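Home | News | Groups | Notices | Past issues | Contact

Sewing evenings: what we learned about seat covers

Dear members,

In January we began the evenings for repairing and making covers at the Fendorham hall, and I would like to tell you how they are going. We are 13 people on the list now. Two of the sewing machines are ours, and the others are carried in each time by their owners, for which I thank them very much.

The first piece of work was the old bench from the entrance. Giuliana Ñahui took off the cover and found a second one under it, in brown corduroy, still in quite good condition. We washed it and it is now the back of the new cover. The zip was from a coat of Hajar Shawky's brother, and it is a little too long, so please do not pull it to the very end.
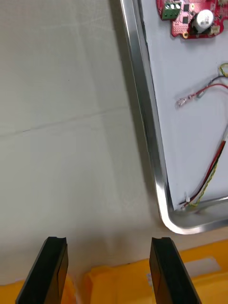
Many of you have asked me which filling to buy. For a seat that is used every day I prefer foam of a firm kind, cut a little larger than the cover, so that the corners stay full. Loose filling is cheaper and softer, but it moves, and after one winter you sit on the wood. If you want the soft look all the same, choose a strong colour for the cloth: a yellow going to orange, like the padded material in the photograph, stays cheerful even when it is slightly rumpled, while a pale grey shows each fold. Please wash the cloth before you cut it. I did not do this with my own kitchen chairs and I had to make all of them again.

Léonie Bodin has written to Lehner to ask for their ends of rolls. They answered kindly and will keep for us the pieces which are shorter than they can sell. The cotton is good, but it frays quickly, so bring pins and sharp scissors. Around 40 metres of piping cord are also in the cupboard, in the box with Netlow written on it. Take what you need and write the length on the paper inside the lid.

The next evening is on 19th April. We will do box corners, which are easier than they look if you mark the seam with chalk. Celeste Ibarra will show the way she learned from her aunt, with the corner sewn first and the long sides after. Bring one old cushion if you have it, and a needle for thick cloth.

If you cannot come, I can lend the pattern for one week. Please return it flat.

With friendly greetings,
Blandine Besson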